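October 18, 2020

Page 272 and I am still not sleeping
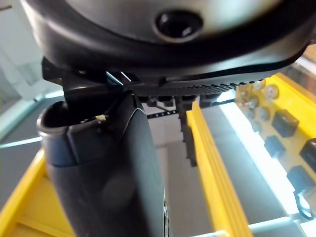 So I stayed up way too late again with the big family saga Zorica Vidmar lent me back in February. I'd been putting it off because it's 1,331 pages long and weighs about as much as a ham, but I finally cracked it open last week and now I can't leave it alone! There's a grandmother in it, Miranda, who runs a boarding house and lies to every single lodger about where her husband went. Each one gets a different story. I was laughing out loud at 2 in the morning and had to put the pillow over my face.

Then I lay there wide awake, naturally, thinking about the boarding house and whether I'd paid the water bill. (I had.)

Got up late, skipped the walk. Made the bean soup with too much paprika, same as always, and ate it standing up with the book propped against the bread box. There is now a small orange spot on page 240 and I'm going to have to tell Zorica. She's the kind of person who uses a ribbon instead of folding corners, so I'm a little nervous.

Mirela Sales called in the afternoon from Cerinstead. She's read the whole thing twice and kept almost giving away what happens to the younger brother - I had to hum over her. She did say the middle drags for roughly 300 pages when everybody moves to the coast, and that I should push through and not skim, because the letters come back later. I hate letters in novels. I always skip to see who signed them.

We talked about her knee, too, and the rain up there, and whether either of us is going to bother with a real Thanksgiving this year. Probably just the phone and a pie each. She wants pecan. I'm thinking apple, if the ones on the back step hold out.

I told myself lights out at eleven tonight. It's ten forty now and Miranda's husband has just knocked on the front door, so I don't think that's going to happen.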